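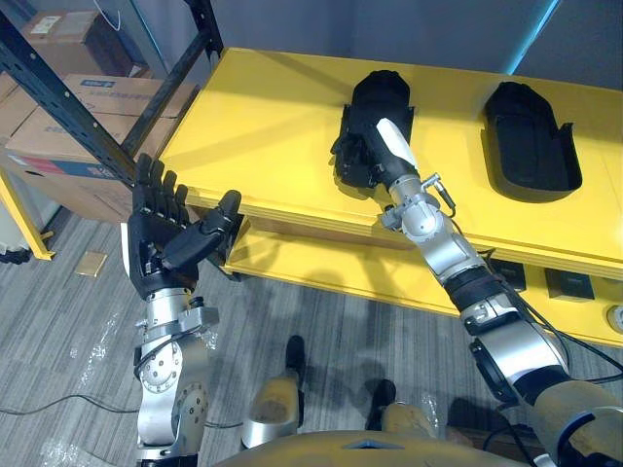

オシコ(Osico)見学記 黄色い台と足形のトレーを訪ねて

2021年3月9日 文:道具と置き場所の会 会報係
最終更新:9月(誤字を直し、交通の項に追記しました)

以前から一度うかがいたいと思っていたオシコさんの作業場に、ようやくお邪魔することができました。駅からバスに揺られて40分、途中で川を二度渡り、畑の中をしばらく走って、こんなところに本当にあるのかしらと心細くなったころに停留所に着きます。降りたのは私たち会員だけで、運転手さんが「オシコさんならその坂の上ですよ」と先に教えてくださいました。見学の人がときどき乗るのだそうです。

オシコさんは靴まわりの部品を扱っている会社で、中敷きや留め具といった細かなものを、種類ごとに揃えて次の工程へ送り出す仕事をなさっています。完成した靴を見せていただけるのかと期待していた会員もいたようですが、この日の主役は靴そのものより、部品を載せるトレーと、トレーを載せる台のほうでした。置き場所の話となると目の色が変わる集まりですから、それはもう大喜びです!

受付と上履きのこと

受付は14時で、少し早く着いた私たちを、案内役のリオネル・ルメール(Lionel Lemaire)さんが玄関の外まで迎えに出てくださいました。日本に来られて長いそうで、「寒かったでしょう、まずお茶にしましょうか」と、こちらが恐縮するほどお気づかいくださいます。お言葉に甘えて温かいほうじ茶をいただき(お茶請けの胡麻のお煎餅がまたおいしくて、どこのものか聞きそびれたのが心残りです)、それから上履きに替えて、104号室へ向かいました。

作業場というと、コンクリートの床を想像していましたが、ここは足元がカーペットです。ルメールさんによれば、小さな部品を落としたときに遠くまで転がらないので助かっているとのこと。そのかわり毛足に紛れると見つけにくいそうで、「どちらを取るか、ずいぶん話し合いました」と笑っておられました。わが家の裁縫部屋でも長年同じことで悩んでいますので、思わず大きくうなずいてしまいました。

黄色い台

部屋に入ってまず目に飛び込んでくるのが、台の黄色です。社内では「エルデム(Erdem)」と呼ばれていて、これは台の形を考えた人たちが使っていた呼び名がそのまま残ったものだとうかがいました。天板も、その下に通っている棚も同じ黄色で、照明を受けるとかなり明るく見えます。写真で見るより実物のほうがずっと元気な色です。

なぜ黄色なのですか、とさっそく質問が出ました。載せるものに黒が多いから、というお答えです。黒いトレーを黒っぽい机に置いていたころは、縁がどこまでなのか夕方になるとわかりにくく、手をぶつけたり、重ねて置いてしまったりということがあったそうです。黄色の上なら輪郭がくっきり出ます。会員の一人が「お弁当箱の下に敷く布と同じですね」と言って、そうそう、それだわと、しばらくお弁当の話になってしまいました。ルメールさんも卵焼きの話に加わってくださったので、お許しいただけたことにいたします。

天板の高さについても伺いました。肘を軽く曲げて手を置いたときに肩が上がらないところ、というのが目安だそうで、何度か作り直して今の高さに落ち着いたとのこと。下の棚のほうは、しょっちゅう出し入れするものには向かないので、何を置くかは部署ごとに任せているそうです。

足の形をしたトレー

さて、お目当ての足形トレーです。名前は「ブリラー(Brilar)」。黒い型で、ぐるりと縁が立ち上がっていて、つま先のほうが丸くなっています。台の上に並んでいるところを見ると、まるで誰かがそこに立って、足だけ置いていったようで、なんともかわいらしいのです。

この形にするまでは四角い箱に入れていたそうですが、つま先とかかとの向きがばらばらになり、次の人がいちいち向きを直していたのだとか。足の形にしてしまえば、入れる人は迷いようがありません。縁の高さも最初は今より低く、運ぶときに中身がずれるというので少しずつ高くしたそうです。そう聞いてから見ると、ただの縁がとても立派なものに思えてきます。

洗うときはどうするのですか、という質問には、ぬるま湯と柔らかいブラシで、角に残った糸くずを先に取っておくのがこつだと教えていただきました。私はこういう細かな話をうかがうのがいちばん好きで、帳面がここだけ真っ黒になっております。

棚の上段と下段

台のあとは、同じ黄色の棚を見せていただきました。上の段には黒いトレーが列になって並び、下の段には小さな部品が置かれています。白い容器もあって、部屋の中は黄色と黒と白でだいたいまとまっている印象です。

上段に大きいもの、下段に小さいものというのは、わが家の台所とはさかさまです。重いものは下、と母に教わって育ちましたので、つい口に出してしまいました。ルメールさんのお話では、トレーは見た目ほど重くなく、しかも一日に何度も取るので、目の高さに近いほうがよいのだそうです。浅いトレーの縁をつまんで手前に引く、そのひと動作のために段を決めた、と。なるほど、重さより回数で考えるのですね。帰ったら鍋の場所を見直さなくてはと思ったのは、きっと私だけではなかったはずです。

札を貼るかどうかも話題になりました。以前は棚の縁にびっしり名前の札があったのが、並べ替えのたびに貼り直すのが大変で、今は大きな区切りだけにしたそうです。ベテランで勤続34年という方もいらして、その方は札がなくても手が覚えているとのことでした。新しく入った方のために、入り口の脇に棚の見取り図を一枚置いておくのだそうです。 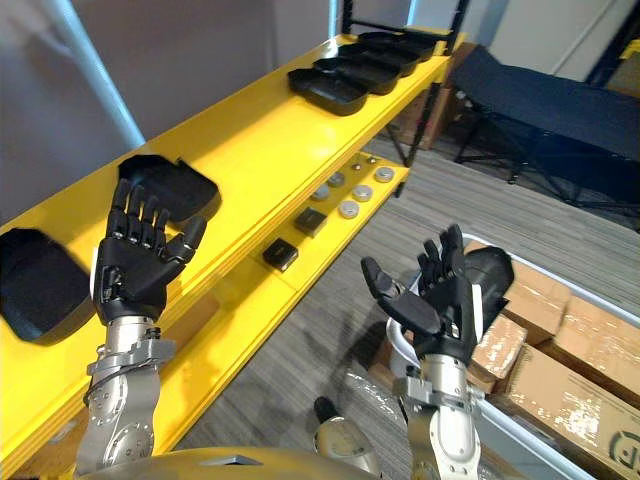 お茶の時間と、いただいた質問

見学のあとはもう一度お茶をいただきながら、逆にルメールさんから質問を受けました。家では小さなものをどうやって分けていますか、というのです。これには皆、待っていましたとばかりに話しはじめまして、海苔の空き缶、製氷皿、子どもの古い筆箱と、次から次へ。製氷皿でボタンを分けているという話にはとくに関心を持たれたようで、仕切りの深さまで熱心に尋ねておられました。

オシコさんでは、隣町のドロロー(Drolau)という建物に新しい作業場を準備中で、そちらでも黄色の台を使うか、別の色にするか、まだ決まっていないそうです。会員の意見は黄色が優勢でしたが、緑もよいのではという声もあり、帰りのバスの中まで続きました。

交通について(追記)

バスは夕方の便が少なくなります。私たちは話し込んで一本逃してしまい、坂の下の停留所でずいぶん待ちました。風の通る場所ですので、寒い時期に行かれる方は襟巻きをお持ちください。上履きは貸していただけますが、足の小さい方はご自分のものがあると歩きやすいと思います。

ルメールさん、オシコの皆さま、お忙しいなか長い時間おつきあいくださり、ありがとうございました。お煎餅のお店の名前を、次の便りでぜひ教えてくださいませ。

お問い合わせ | © 道具と置き場所の会 | ページの先頭へ戻る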